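Notes from the Wustcombe end of the street

Hello again, and thank you for all the messages after the last newsletter (I'm still working through them, so bear with me if yours hasn't had a reply yet!). Plenty of you wanted to talk about the road, so the road it is.

I've lived here long enough to remember when it was last resurfaced, and I'd say it's earned another go. The cracks up the middle are the sort you stop noticing in a car and feel every inch of on two wheels. Tiago Henriques rides a scooter to work and has started planning his route by the smoothest bits, poor man. He reckons the low sun is worse than the cracks, mind you – you come out of the glare into the shade of the parked cars and for a second you can't see what the tarmac is doing at all.

Abílio Godinho has written to the council again, with 512 signatures this time. We had a reply in February saying the street was "under review", and then not a peep. If you haven't signed yet, the sheet is on the counter at Janellow, next to the till, and they close at 3.

Parking came up as well. Please leave a bit of room when you pull in near the gateways, as the scooters and bikes need somewhere to go when a van comes the other way.

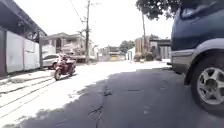

Lost and found

One grey glove and a set of keys on a green ribbon, both handed in at number 100. Knock loudly, the bell's broken!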